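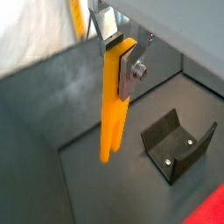 Welcome to the questions page for the Ita Tool Library, and thank you for reading it before you come in, because it does save everybody a bit of standing around on a Tuesday evening. We lend hand tools, power tools and garden tools to anyone living in town, and most of what people ask us has to do with borrowing, bringing back, and figuring out which tool they need in the first place. That last one comes up so often that we'd like to start with it. If what you're trying to undo looks like the silver screw in the photo, with a round head and a dark recess in the middle, you want a hex key (you may know it as an Allen wrench), and we would love for you to stop attacking it with a flathead screwdriver! Bring us the screw if you can get it out, or a picture of it if you can't, and we'll send you home with the right key.

Who can join?

Anyone over eighteen with an address in Ita. Renters, owners, people staying with their mother for a while, all welcome. Please bring something with your name and address on it, and a utility bill is fine. If you live just over the line in Olaniyan, come and talk to us anyway. We have an arrangement with the folks over there, though it only covers hand tools for now.

Where are you and when are you open?

We're at 276 Cudier Street, in the back half of the old paint store, and the door is on the alley side. Tuesday evenings from five until eight. In December we close a little earlier, usually by seven, so do call ahead if you're coming straight from work. Parking in the alley is fine for loading, but please don't block the bakery's gate.

What does it cost?

Membership is pay what you can, and there's no charge for borrowing after that. We do sell a few things at cost, such as sandpaper, drill bits and saw blades, which wear out too fast to lend.

How do I find out what you have?

The catalog is on this site, and at last update it had 2,376 entries in it, everything from putty knives to a tile saw that takes two people to lift. Searching works best with plain words. Try "ladder" before you try "articulated multi-position ladder." If you don't find it, write to us, since some of the newer donations are still sitting on the bench waiting for a tag.

How long can I keep a tool?

One week for power tools and two weeks for everything else. You can renew once by phone or email, as long as another member isn't waiting for it. The floor sander, the pressure washer and the post hole digger are always spoken for in spring, so those can't be renewed from April to June. Yes, even if it rained all week. We're sorry about that one, we know it stings.

What if I bring it back late?

We'll call you, nicely, and then we'll call again. We don't have fines. If a tool is more than a month late we put your borrowing on hold until it turns up.

I broke something. Am I in trouble?

You are not! Tools break, and a lot of ours were old when they came to us. Just tell us what happened and tie the red tag on the handle so it doesn't go back out. What we really don't want is a cracked guard or a frayed cord slipped quietly onto the return shelf. Obinna Ojo looks after repairs and he would much sooner hear the whole embarrassing story.

My hex key just spins in the screw. What now?

First, clear out the recess with a toothpick or an old toothbrush, as paint and dirt can keep the key from seating all the way. Then check the size. Inch and metric keys can be so close together that the wrong one feels nearly right, and that is how most of these recesses get rounded out. If it's already rounded, borrow a screw extractor and ask for the instruction sheet that goes with it. Go slowly and wear the glasses.

Can I get someone to show me how to use it?

Of course. Zainab Wike runs a get-started hour at six on opening nights, and you can ask her to go over anything you're checking out. For the chainsaw and the table saw, that walk-through is required the first time.

Do you take donations?

Gladly, if it works or nearly works. We can't take gas cans, chemicals, or anything missing its guard. Ruklow Hardware on the corner will also hold smaller donations behind the counter for us, so just put your name on the box so we know who to thank.

Do I have to clean things before I return them?

Please do. A wipe with a rag is plenty for most tools, but knock the mud off shovels and empty the vacuum.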